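Droddale Paths and Greens Group
Minutes, May meeting, upstairs room at the library, 7pm start (began nearer quarter past, key trouble)

Present: Kausar Rajput (chair), Kerttu Kauppinen (minutes), Martim Cunha, Esko Tuominen, plus four residents from the Flenard side
Apologies: Vsevolod Nazarenko, sent comments by email, read out under item 5

1. Last minutes
Agreed. One correction, the hedge quote was for both sides not one side. Kerttu to change the copy on the website.

2. Matters arising
Noticeboard lock – still stiff. Esko has oiled it twice. Leave till summer.
Bench at the Flenard gate: slat replaced, bill paid.
Letter to the council about the blocked gully, no answer. Kausar to ring. Has the reference number from last time.
Dog bin. See item 6, moved down because Martim was parking.

3. Money
Balance 342 pounds after the insurance went out. Printing for the spring walk leaflet not yet billed, Martim thinks it will be small. Small grants round open again, up to 400 pounds per group, form is shorter than last year. Discussion on what to ask for. Bulbs, tools, a second noticeboard all mentioned. Kausar would sooner ask for one thing and get it. Agreed tools, if we can find somewhere dry to keep them. Esko has half a garage until the autumn only.
Action: Kerttu to fill in form, Kausar to check before it goes.

4. Mowing
Long item. The contractor is now Jemari, took over from the old lot in spring. They have sent a plan with a cut every three weeks on the main lawns and a single late cut on the bank behind the allotments. Residents mostly happy with the bank being left, one lady worried about ticks. Others want the verges by the main path kept short for pushchairs and people who step off to let bikes by. 

Martim had walked it with the plan in hand and said the map is wrong in two places, the strip by the allotment fence isn't on it at all and the old bowling green is marked as rough grass. Kausar had spotted the bowling green one aswell. Both to go in one email, not two.

Clippings – last year left in lumps on the tarmac. Ask Jemari if they blow the paths after. If extra cost, we need to know before June.

Main path, grass both sides
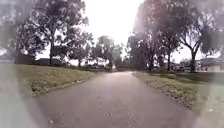
Park path, stretch covered by items 4 and 5.

Bulb areas: must not be cut until leaves have died back. Marker canes went missing last year. Esko offered to paint short pegs, white tops. Offer taken up gladly. He needs them cut to length, one of the Flenard residents has a saw and will drop them round.

Agreed: accept the plan with the map corrected, try it for one season, look again at the autumn meeting.

5. Sharing the main path
Carried over from March, when we ran out of time. Three complaints since, all about bikes passing close behind walkers, all at the busy end of the afternoon. No injuries. One complaint was also about an electric scooter but the person didn't want it followed up.

Options on the table:
a painted line down the middle
signs at each end only
slow-down planters
do nothing, put a piece in the newsletter

Martim against a line. Says people stray over it and then get shouted at for being on the wrong side. He's had a rough price from Hwang, the sign people, for two posts with signs, fitted, and it comes in at some 200 pounds each. So both would clear us out unless the grant covered it, and we've just said tools. Kausar pointed out the council may have to put in any signs itself and we'd better ask first, could be free.

Planters got no support. Watering.

Resident from Flenard asked about bells. Could we give some out? Did it at her sister's place and they went in an hour. Liked by everyone. No price yet. Kerttu to look.

Tree shade also came up, under the trees in bright sun some walkers find it hard to see the surface and one had turned an ankle in a different park. Council inspects for trip hazards, not sure how often. Kausar to ask in the same phone call as the gully. 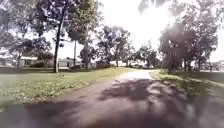
Vsevolod Nazarenko wrote that he cycles to work through the park most mornings and would be sorry to see it become a place of notices. In his view the trouble is nearly all between four and six, when school bikes, dogs and people going home meet, and a friendly face at the gate for a week would do more than a post. He would give two afternoons himself. He also asks that whatever wording we use talks to walkers too – headphones, long leads across the path – as the March draft only told off cyclists.

General agreement with this. Kausar said the March draft was hers and fair enough. New wording tried out in the room, several goes, ended with "Share the path. Slow down, look up, say hello." Esko didn't care for "say hello", finds it bossy. Put to a show of hands, hello stays.

Agreed: newsletter piece first, a week of afternoons at the gate in June if enough people come forward, bells if cheap. Signs left until council replies. No line.
Action: Martim to write the newsletter piece, under 200 words. Vsevolod to draw up a rota. Kerttu to put a call for names on the website.

6. Dog bin
Overflowing most weekends. Council says emptied on schedule. Martim has dates written down when it wasn't. He'll send them in. If nothing changes by the next meeting, ask for a bigger one, or a second at the allotment end. One resident said a second bin just means two full bins. Noted.

7. Spring walk
Went well, more came than expected and the leaflets ran out. Esko led the tree part and was asked to do it again in autumn. He said yes if someone else does the geese. Suggestion to start at 10 next time, as the afternoon start clashed with the football. Agreed. Needs a wet weather plan, last time we had none and got away with it.

8. AOB
Allotment tap dripping, not ours, pass on.
Request to hold a birthday picnic for 30 odd on the lawn, doesnt need our permission, Kausar to say so nicely and ask them to take the rubbish home.
Spare key for this room. Library will let us have one if we sign for it. Kausar to sign.
Old photos of the bowling green have been offered, a box of them. Yes please. Kerttu to collect and scan.

Closed 8.50pm. Next meeting in July, same room, date when the library confirms. Biscuits – Martim.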